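Kirnar Manicure Case in Mint Green
Sold singly or by the pair from the Sitgate shop

We have carried one grooming set or another for as long as we've had a shop, and I'll admit to being fond of this one. It's a small thing to get worked up over, a case for nail clippers, but after years of finding mine at the bottom of a drawer full of rubber bands and old keys, I'm happy to have them in something I like looking at (and can find in the dark, more or less, by the feel of the rounded corners).

The case is mint green plastic with a hinged lid and soft, rounded edges all the way around. An orange strap fastens with a little round white button, and I think the orange against the green is the nicest part of the whole design. Tamara Pasichnyk picked the colors for Kirnar, and she tells me she went back and forth over that orange for most of a winter.

The clippers come in the same family of greens, a bit grayer than the case, with bright metal jaws and a touch of pink on the levers.

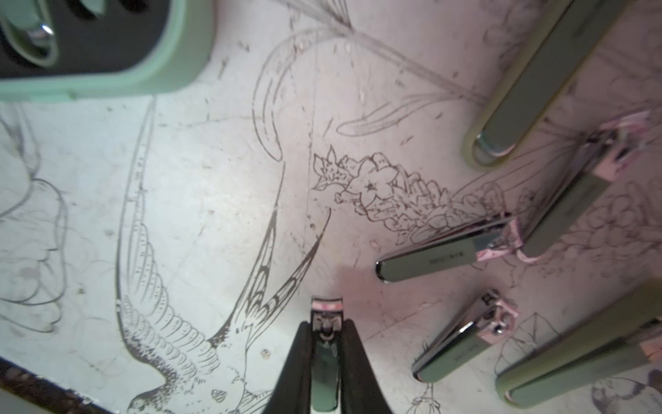
People often ask which clipper they should use for what, and my answer is to try them all and see which one your hand keeps going back to. I like a longer one for toenails, where a bit of extra handle is welcome, and a short one for fingers. My sister does exactly the opposite and has lovely nails, so there you are!

When you're done, wipe each piece with a dry cloth before you put it away. If you've washed them, leave them out on a towel for a good while first. Please don't put the case in the dishwasher, foam and all. Orest Stelmakh at our returns desk has seen the results and would rather not see them again.

The foam, by the way, is dark gray and cut to shape, with a long slot down the side for a flat piece and smaller pockets for the rest, some straight, some angled, one with a nice long curve to it. It may feel confusing the first evening. Lay everything out on the table, start with the longest piece, and the others will sort themselves out from there.
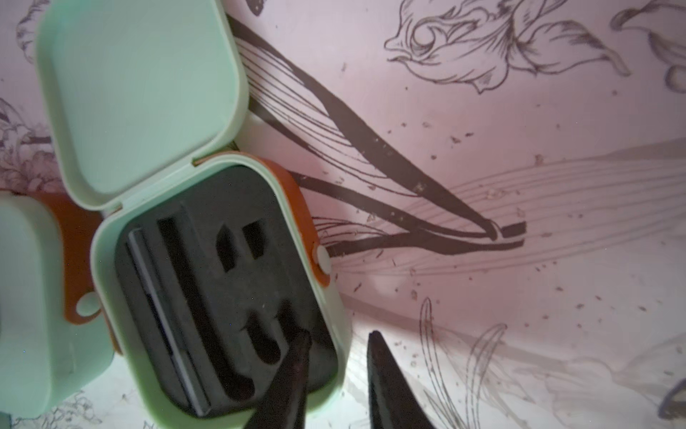
Crumbs and clippings do find their way into foam, whatever you do. Turn the open case over the trash can and give the back a few taps, then go over the pockets with a dry, soft brush. An old makeup brush is perfect. The outside only wants a damp cloth.

Ordering

Item number: 459
Color: mint green with orange strap
Sold as: single case, or set of 2 cases
Replacement foam: ask us, we usually have it
Returns: unused, within the month

We got 300 in for May and they're going out at a good clip (sorry), so if you want a pair for a gift, do write soon. Gift wrap is free on the pair. Lucía Esteban answers the shop mail and will gladly add a handwritten card if you tell her what it should say. Orders usually leave us in four days, a little longer if the card is a long one.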